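**Ticket 604: armchair in the Fotstead lounge, cushion won't stay put / table in the way**
Opened 17 Jul 2024
Status: open (reopened)

**Reported problem**

Two complaints folded into one. First, the throw cushion on the gray armchair slides down behind people's backs and ends up under them. Second, the round side table gets pushed up against the chair, so anyone sitting down bangs an elbow or a hip on the top.

The request was for a new chair. I'm not convinced we need a new chair.

**What was checked**

- Chair legs: all tight. It doesn't rock on the carpet tile.
- Seat cushion: sits flat, no sag that I could feel. The complaint says it "tips you forward." It didn't tip me forward.
- Throw cushion: came with a Brindard order in January, not with the chair. The cover is slicker than the chair fabric. That could explain the sliding, or people could just be slouching.
- Side table: top is level, base is fine. It's light enough that a person getting up drags it without noticing.

**Tried so far**

1. Moved the table 6 inches out from the arm. It was back against the chair the next morning.
2. Swapped the cushion with one from the Chu meeting room. Same sliding, different color. Swapped back.
3. Put a square of non-slip shelf liner behind the cushion. Held for 5 days, then the liner went missing. I suspect the pedal bin by the partition, but can't prove it.
4. Called Coseo, who supplied the chair. They suggested a "lumbar upgrade kit." I asked what was in the kit. It's a cushion.

I sat in the chair for about 5 minutes with the cushion set on its corner, leaning to one side of the backrest. The back is curved all the way around, so a square cushion has nothing flat to rest on. Any square cushion will do this, and I don't see how paying for a different square one changes anything.

Current setup:

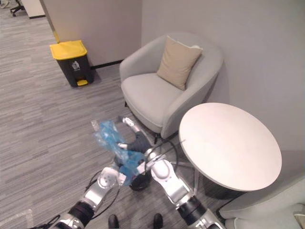
Reply from the front desk: we don't care much about the cushion, take it away if you like. The table is the real complaint. People want it close enough to set a coffee down, so they pull it in, and then the next person walks into it. A smaller top would fix both. Can you price one before you close this again?

**Response**

I'll price one. I doubt a smaller top gets moved around any less, and the base we have may not take a different top at all. Coseo hasn't answered on that.

**Next steps**

- Cushion goes to the supply closet for two weeks. If the complaints stop, it stays there.
- Table stays as is until there's a quote.
- New chair: declined for now.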